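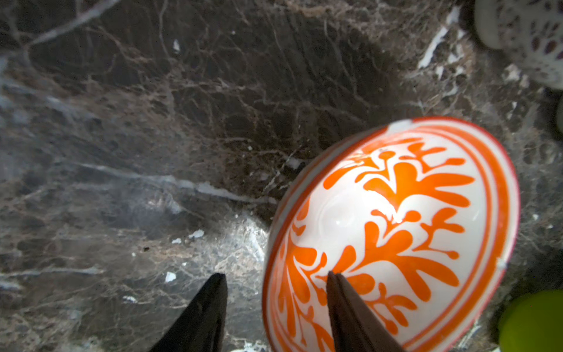 Dark marble worktop, brown-veined, polished

Sold by Dreketti, Allislow
Product no. 623
Cut to order, 3000 mm maximum run
Page checked December 7, 2021

Most pages selling dark marble tell you it is timeless and leave it there. Kamran Ansari, who writes these notes for us, has fitted enough of it to be less impressed, so read on before you order.

What you get

A polished top in very dark brown, close to black in places, covered in a net of fine tan, rust and cream veins. The pattern is irregular and crackled, and no two pieces match. Some stretches also carry pale veins, white or greyish, and these are much bolder than the brown ones. One may run straight across the spot where you do your chopping. If you want an even, quiet surface, this is the wrong stone and we would sooner lose the sale.

Colour

"Black-brown" is the name on our price list and it is only half right. Where light reflects off the polish the stone goes lighter and greyer, with a silvery look, and the rich chocolate colour you paid for disappears until you move your head. Under a window this can happen for much of the day. Ask for a sample and put it where the top will go, with the lights on and then off. A sample held up in the showroom tells you very little.

Does it hide crumbs?

The claim we hear most often, usually from people selling marble. The answer is partly. Brown crumbs do get lost among the veins, and you may think that a good thing until you put your sleeve in them. White bits are another matter. Small pale flecks stand out on the darkest areas, and near a white vein it can be hard to say whether you are looking at a crumb or at the stone itself. Wipe it and find out.

Some of the white veining has a broken, flaky look. Customers ring us to report a chip. Run a fingertip over the place first. If it is smooth, it is pattern. If you can feel an edge, ring us and we will come out.

What looks good on it

White crockery, mainly. A glossy white bowl with a strong orange pattern holds its own against all that veining. Plain dark pots vanish. We don't sell bowls, so take that as free advice.

Everyday care

Lemon, vinegar and wine will mark polished marble. A sealer slows down stains but does not stop acid dulling the polish, whatever the bottle says. We seal every top once before delivery and suggest doing it again every August, or whenever you remember.

Use a soft cloth, warm water and a drop of washing-up liquid. No scouring powder, no limescale spray. Dry it afterwards or you will see smears – more so on the dark parts. Lift bowls and dishes instead of sliding them, as grit under an unglazed foot ring will scratch.

Hot pans need a stand. People do get away without one, and then one day they don't.

Fitting

Lead time is 22 working days from the date we measure. Joints are filled to match the ground colour, but the veins will not line up across a joint and anyone who promises otherwise should be asked to put it in writing. Cabinets must be level and fixed before we arrive.

Delivery is free within 45 miles of Allislow. Kurncombe is included, though the lane behind the old school is too narrow for our van and we will need to park on the main road.

Returns

Cut stone cannot be returned because the veins are not where you hoped. Come and see your slab before we cut it. Ask for Ansari at the yard.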